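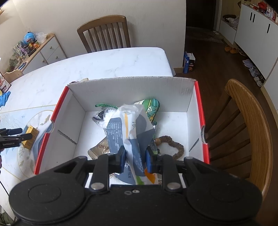
Yuzuki Noguchi wrote in to ask whether the blue pads really have to be changed two at a time, when only one of hers had gone shiny and the other still had plenty of life in it, and whether the grip would be any the worse for one new pad facing one old one.

Dillance Hand Gripper: Care and Setup Questions

Yuzuki's question comes up more than any other, so it gets the top spot. Yes, please change both. A fresh pad is a touch thicker and a good deal grippier than a worn one, and when the two don't match, a thin packet tends to roll toward the old side as you close. You may not notice with a solid little carton. You'll certainly notice with a crinkly snack packet pinched by its narrow end. If you can't bear to throw out the better one (I can't either, I have a jar of them), write "used" on the back and keep it for practice days.

How do I get the old pads off without scratching the fingertips?

Warm them up first. A hair dryer on low for a minute softens the glue nicely, and then you can lift a corner with your thumbnail and peel slowly toward the tip. Please don't go in with a knife! Clean what's left with rubbing alcohol on a cotton cloth, let it dry completely, and press the new pad down from the center outward so you don't trap a bubble. Then close the gripper on a folded dish towel and leave it clamped overnight if you have the time. An hour will do in a pinch.

How often should pads be changed?

It depends so much on what you pick up that I hesitate to give a number, but people always want one, so I'll tell you about our own log. On the set we call Maria, the first pair lasted 1,723 grips before small foil packets started slipping. The next pair went dull at 685, and all I can say is that we had been handling a lot of dusty cardboard with them. We now look at the pads every 300 grips and change them when the surface feels slick to a clean finger, whatever the log says.

Where does the oil go, and how much?

One small drop at each of the large silver pivot pins on the lower linkages, left and right, and then open and close the gripper slowly a dozen times so it works its way in. Wipe off whatever creeps out. Most of the gummed-up tools that come back to us have had too much oil, and it finds its way down to the pads sooner or later. If that has happened to yours, the pads are done for, I'm afraid. Alcohol takes off the top layer and they feel fine for an afternoon, and then you're right back where you started.

One finger moves before the other. Is something bent?

Probably not, so take a breath before you order parts. Hold the tool up to a window and close it gently. If one side lags, check that side's pivot pin for play by wiggling the linkage sideways. A loose pin gets a small turn, a quarter at most, and then you try again. Manolis Panagiotou sent us a long and very patient letter about a lag he had chased for most of January, and the culprit was a bit of packing tape wound around a linkage on the inside, where he couldn't see it until he turned the whole thing over. So do look for tape. And hair, and thread.

Can I tighten the small screws while I'm in there?

You can check them, and you should. Use a driver that fits properly and stop as soon as you feel it seat. They go into soft material and they strip easily. If one keeps backing out, a tiny dab of the removable kind of thread locker will hold it. The permanent kind will hold it too, and you'll regret it the next time you need to get in.

I use two grippers, one in each hand. Do they need to match?

It's much nicer if they do. Change the pads on both on the same day, oil both, and set them side by side to compare how they open. Your hands get used to a certain squeeze, and if the left one is stiff and the right one is loose you end up crushing things with one and dropping them with the other. Mark them left and right and keep them that way. We swapped ours back and forth for ages and could never work out which one had the problem.

What's a good test after a service?

I use an open cardboard box with a mix of things in it: a soft packet, a flat sachet, a hair scrunchie, something with a cord. Reach in and pick up each one, hold it while you count to five, and put it down. Go in at an angle as well as straight down, so you learn whether the wide housings bump the sides before the fingertips get there. The flat sachet is the hard one. If you can lift it by a corner and it stays put, you're in good shape.

Will Ostberg pads fit?

The older ones do, with a little trimming at the base. The newer ones are too wide. Mak pads fit straight out of the bag, and a bag of spares weighs 77 grams, for those of you who asked about postage.

How should I store it?

Open, with nothing between the pads, out of the sun. Left clamped shut for weeks, the pads take a dent and keep it.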